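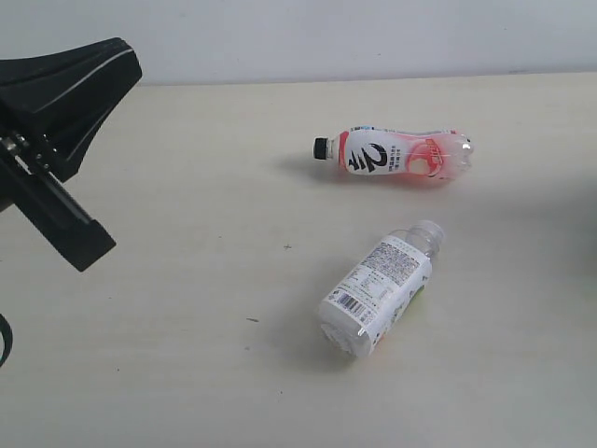
Gilbert: I should not commit to a second gripper unit until the first has been costed over a full year. The purchase price is the smaller part of the matter. Spare fingers, servicing and staff hours are where our own budget at Tuvcombe went astray.

Search this forum Advanced Go

Equipment planning for a bottle sorting bench
Posted by Nadège Renaud, April, 10.44

Gilbert's point is noted, and I am grateful for it. For the benefit of other members, the position at Zimham is as follows. We intend to place one arm with a two-finger gripper at a fixed table, for the handling of drink bottles returned by the public. The bottles differ in shape, and many arrive lying on their sides. The supplier, Brusora, has offered two levels of service contract. The fuller one covers 100 hours of engineer time and the lesser one 50.
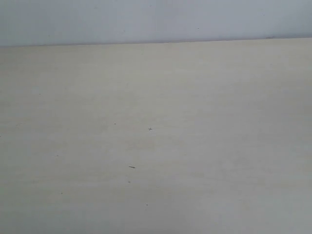 The table itself must also be entered in the budget. Our present furniture was bought for office use, and I am not satisfied that it should be charged to the same line as the arm. I would welcome the views of members who have had to defend such a division to their auditors.

Brackley_Stores wrote:
We charged the table, the fixings and the electrical work to the project. Our auditors accepted this without comment. On the service contract, I disagree with Gilbert. A year is too long to wait if the supplier's price is held only until the summer.

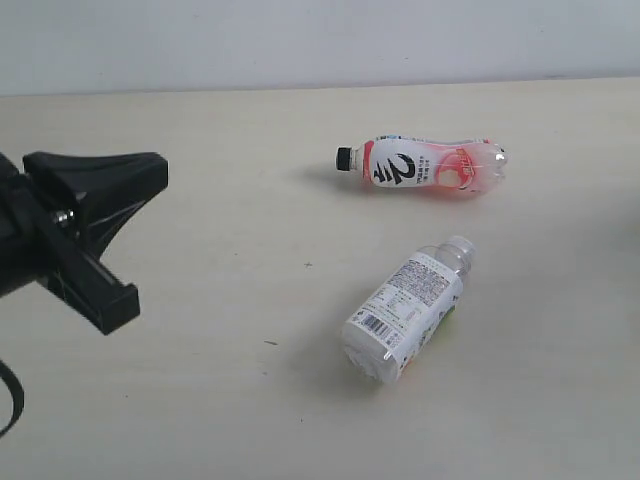
Two bottles on the table, gripper open.

Gilbert wrote:
A held price is a sales device – it should not set the timetable for a public body. We used 79 hours of engineer time in our first year, most of it on bottles with narrow waists or loose labels. The lesser contract would have left us short, and we could not have known that beforehand.

Brackley_Stores wrote:
With respect, that is an argument for the fuller contract, and it does not tell against buying now. We used 44 hours over the same period, with simpler stock.

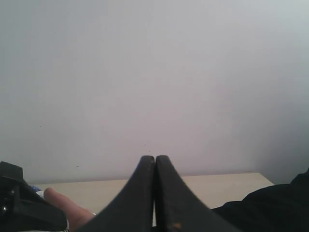 Should replacement fingers be budgeted as equipment or as consumables?

Consumables, in our case. They fall below the value at which we must keep an asset record, and they are ordered with the cleaning materials each quarter.

Nadège Renaud wrote:
I am obliged to you both. I shall put forward one arm with the fuller contract, and leave the second unit out of this year's bid. I have asked Brusora for a written price list for the fingers and will post it when it is received.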